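Lining trays and drawers with cloth: yes or no?
Home & Workshop > Storage and Organizing

zilach_fan
Posted 19 Sep 2024
Okay, small question that has taken over my whole week. I keep my marking stuff (pens, markers, a pencil or two) in shallow trays on the worktable, and everything slides. You pull the tray toward you, all the markers roll to the front, you push it back, they roll again. It makes me nuts. I was going to buy that rubbery liner on a roll from Gralik, but my sister says to just put a dish towel in there and be done with it. Does cloth work long term or does it turn into a crumpled mess?

gralik_returns_dept
Cloth all the way. I've done this for years. A marker on a flat plastic tray is basically a wheel. Put it on cotton with a little texture and it stays where you set it down. I like the checkered ones because they're cheap and you can fold along the lines and get a straight edge without measuring.

My setup is nothing fancy, a dark tray with a checked towel in it, same general idea as this:

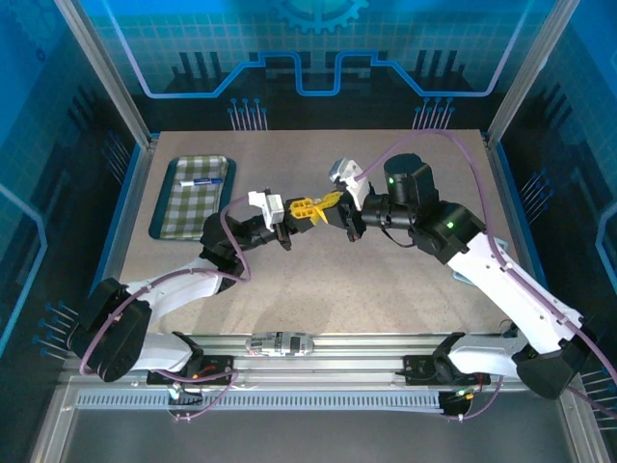

Anyway, wash the towel first. Hot water, hot dryer, get all the shrinking over with, and THEN fold it to fit. I skipped that once and after the first wash I had a gap down one side where every pen I own went to hide.

Marleny Yupanqui
Have to disagree with the towel crowd, sorry! I teach an evening sewing class and we went through the whole towel phase. Chalk dust gets in the weave, thread snips get in the weave, and if somebody leaves a cap off you have a blue spot forever. The rubbery stuff wipes clean in two seconds. We switched in March and I haven't looked back.

gralik_returns_dept
The blue spot is going to be on your table otherwise, though? I'd much rather it was on a towel.

Marleny Yupanqui
It would be on the liner, and then I would wipe it off :)

tinroof108
I'm with Marleny on ink but the rubbery liner I got smelled like a tire shop for weeks. Had to hang it on the fence. Felt is my answer. Prarus sells it by the sheet, six bucks, cut it with scissors, no hemming.

zilach_fan
Felt gets fuzz on everything, doesn't it? I have a cat so I'm already at my fuzz limit.

tinroof108
The stiff kind doesn't, or not much. The soft craft kind, yeah, forget it.

gralik_returns_dept
One more thing for the OP. If the towel bunches up, put two little strips of double-sided tape under the back corners. Only the back! You want to be able to peel the front up and shake the crumbs out.

zilach_fan
Crumbs, lol, you've met me. Okay, I'm trying the towel this weekend with the tape, and if I get a blue spot I'll come back and Marleny can have her moment.

Marleny Yupanqui
I'll be waiting. Put the caps on!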